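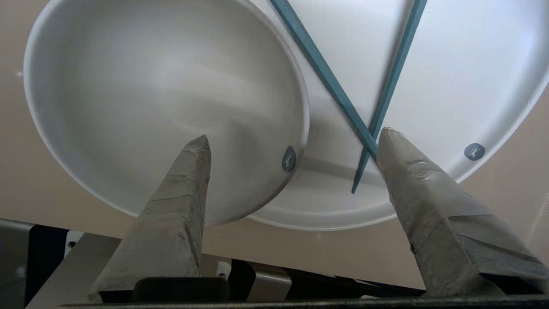 Home Projects Take Part Newsletter Contact

Call for participants: What We Ate at Home

Posted June 24, 2018 by Iveta Šimek

Did your grandmother have a dish she only made when somebody was sick? Did your dad pack the same sandwich every working day of his life and defend it to anyone who asked? Is there a smell that puts you straight back in a kitchen you haven't stood in since you were a kid?

We want to hear about it! Fatine is a small oral history group in Sodutbridge, and we are looking for 12 people to take part in our next project, What We Ate at Home. We'll record conversations about everyday meals in and around town: what was on the table, who cooked it, who washed up, what was said while everybody ate, and what happened when the money ran short or company showed up without calling first.

I've wanted to do this one for years. When we put together our last collection, about people who worked at the old Havlíček glove factory, we asked about machines and wages and bosses, and people kept drifting back to lunch. Who traded what with whom. Which stairwell was warm enough to eat in. One woman talked for most of her session about a potato dumpling, and it's still the recording visitors ask to hear again. So this time food gets the whole project to itself.

Who can take part

Anyone over 18 who has lived in Sodutbridge or one of the river villages at some point. You don't have to live here now, as long as you can get here for your sessions. You don't have to be a good cook, or any kind of cook. People who hated what they were fed are very welcome, and so are people who grew up in boarding houses, children's homes, the back of a restaurant, or anywhere else that doesn't look like the family dinner on a magazine cover.

We'd especially love to hear from:

- people who moved here from another country and had to work out what to cook with what the stores had
- anyone who did the cooking as a child or teenager
- night shift workers, and people who were raised by them
- brothers and sisters, or old friends, who remember the same meals differently and would like to be recorded together

What you'll be doing

Each person comes in for two recorded conversations at Prulley, our rooms above the print shop. The first is wide open. You talk, I ask questions, and we see where it goes. For the second, we ask you to bring something to talk over: a recipe card, a grocery list, a chipped dish, a photo, or just the name of a thing you can't find anymore. If you'd like to cook while you talk, we have a kitchen and we're delighted when people use it (tell us ahead of time so we can get the groceries in, and we'll pay for those).

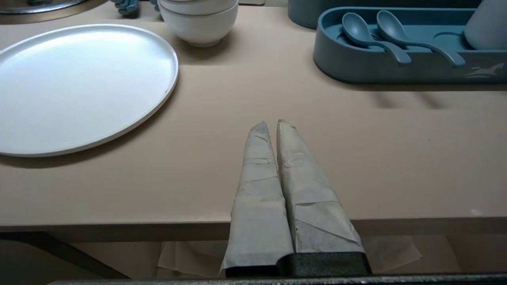 The table in the Prulley kitchen.

Between the two sessions you'll get a copy of the first recording. Listen to it or don't, whichever you prefer. Some people can't stand the sound of their own voice and some play it for the whole family, and then turn up with a page of corrections from an aunt. I love those pages. Bring them!

After that, 10 of the recordings will be edited into short pieces for our listening evening next April. All of the recordings, with your permission, go into the collection, where anyone can ask to hear them. You can hold back any part you like, use only your first name, or take your recording out altogether before the listening evening. We go over the form together at the first visit, and you can take it home before you sign.

What we offer

A gift card as a thank-you for each session, your travel paid by bus or car, and a finished copy of your recordings to keep. There will be coffee. There is usually cake, because I bake when I'm nervous before an interview, and I am nervous before every interview.

Getting in and getting around

Prulley has an elevator from the parking lot side. Ring the lower bell and we'll come down to meet you. If stairs, elevators, or leaving the house are a problem, I'm glad to come to you with the recorder, which fits in a coat pocket. We can work in Czech or Slovak as well as English, and we'll find an interpreter for other languages if you let us know in your first message. Children can come along. There's a box of toys in the hall and a door that shuts.

How to apply

Send us a few lines with your name, the best way to reach you, and one meal you remember. That's the whole application. It can be a sentence. "Cold noodles with sugar, standing up" was a recent one and I called her back the same afternoon.

You can write or drop a note through the door at:

Fatine, What We Ate at Home
Prulley, 408 Havlíček Street
Sodutbridge

You can also use the Contact page, or leave a phone message with your memory in it if typing isn't your thing. I'll answer everybody, including the people we can't fit in this time, and with your okay we'll keep your note for the next round. We're hoping for a good spread of ages and neighborhoods, so please don't hold off if you think your story is too ordinary. Boiled eggs, canned peaches, the same soup all winter: those are exactly the meals that never got written down.

If you know somebody who should be in this, print the page and put it on their fridge.

Iveta Šimek
Project lead, Fatine

Shared 12 times | 2 comments

Related
The Glove Factory Recordings: how to listen
Notes from our April listening evening
Lending our recorders: what to know before you borrow
Looking for a part-time transcriber (Czech and English)
Old street names of Sodutbridge, a list in progress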